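The Cable Night in Prandeldale

Trinidad Dimaculangan had eleven meters of black cable over her shoulder and she was grinning like a kid on the last day of school.

"They let you take all that?" Adjei said from behind the front desk.

"They were throwing it out! Throwing it out, Adjei. There's a whole box of it behind the Zelville, just sitting there by the bins."

The Zelville was the old movie house across the street, 361 seats and a leak over row nine, and it had been closing for as long as anyone in Prandeldale could remember. Now it was really closing, and its insides were coming out onto the sidewalk a little at a time. Trinidad had been over there every evening since supper on Monday's rain let up, and she had already brought home a ticket roll, a brass hook and a lamp shaped like a pineapple. (The lamp worked. She was so proud of the lamp.)

But the cable was the best thing yet. Thin, bendy, hardly scuffed. She let it slide off her shoulder and it dropped into a heap and kept moving for a second, the way cable does, as if it had one more thing to say.

"What's it for?" Adjei asked.

"I don't know yet! Isn't that great?"

He came around the desk to look. He was the night man at the Tilov, which had been a hotel and then offices and was now a bit of both, and he had a great respect for anything that came in a coil. He had learned to wind rope on his uncle's boat when he was eleven, over and under, over and under, so it never twisted. He picked up an end and rolled it between his thumb and finger.

"You're going to have knots," he said.

"I'm going to have so many knots."

They carried it upstairs together to the big room on the third floor, where the ceiling lights came on in little round pools and there was space to lay a thing out and see what it was. Adjei took one end and walked. Trinidad took the other and stayed put, feeding it out, talking the whole time. She wanted to hang it in the window with paper stars. No, she wanted to run it down the stairwell with a bell on each landing, so you could ring the desk from the top floor. No, wait, she wanted to make a telephone!

"It's not that kind of cable," Adjei said.

"You don't know what kind it is."

"Neither do you."

"Exactly!"

The first knot took them three minutes. The second one took until her tea was cold. It was a mean little thing, two loops swallowed by a third, and she bent over it with her tongue between her teeth and her elbows out, and would not let him cut it. You never cut a knot. You find the loosest part and you make it looser, and you keep being nice to it until it gives up.

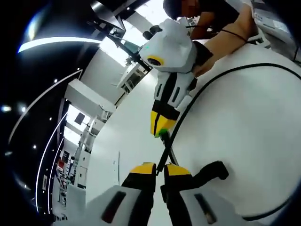
"There," she said, and the loop fell open, and she actually cheered. It echoed all the way down the stairs.

Adjei started winding. Over and under, over and under, each turn the same size as the last, until he had a coil so neat that she made him hold it up under the lights so she could admire it properly.

"Bells," she said. "It has to be the bells."

"Where are you going to get bells?"

She was already at the window with her forehead against the glass. Across the street somebody had propped the side door of the Zelville open with a chair, and a man was backing out of it with a box in his arms.

"Bring the cart," said Trinidad.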